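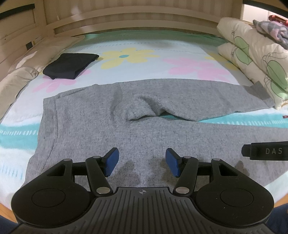

Photo: Selina Moser

Search this site Enter keywords Go

Folding for people who hate folding — speaker notes, Skeltcombe evening talk

Start on time, 7 pm, people have kids to get home to. Say hi, thank Normand Cormier for the chairs.

Opening: who has a laundry chair? Hands up. Wait for the laugh. Mine was in the bedroom, a Haslinger, lovely thing, didn't see the seat for a whole winter.

Slide 1 up now. Grey T-shirt, heather knit, spread out on the bed. Flowery sheet under it. Leave it up while I talk.

Why the bed — it's big, it's the right height for most of us, and you can't go to sleep till it's cleared. That last one is the real trick. Table OK too. Floor no, my knees.

T-shirts first. Always. Easy win.
- lay it out, smooth from the middle
- sides in, sleeves back on themselves
- bottom up to the neck, then in half again
- stand it up in the drawer. If it flops, fold tighter

Do 2 live, slow then normal speed. Bring own shirts this time!! Last time in Skesdale I had to borrow one off the front row.

Knits — heather greys especially — hide creases pretty well. Dont fuss. Dark plain cotton shows everything, do those while still warm from the dryer.

Sheets: skip unless someone asks. Someone will ask. Fitted one = tuck corners into each other, fold to a rectangle, call it done.

Socks — 3 minutes max, I ramble here.

Pass round the Zorton drawer divider. Get it BACK.

Homework: one basket, Monday, on the bed, before supper. Then questons. Lights off at the end, key to Heidrun Hubmann.

Filed under: Home & Laundry, Talks, Handouts

Comments

Dennis Entwistle
Tried the standing up thing. Almost the whole drawer works now except my son's hockey shirts, too slippery. Any ideas?

Heidrun Nägeli
Dennis, roll them. Also I think I went home with the divider, sorry, will drop it off.

Normand Cormier
Could you do shirts with collars next time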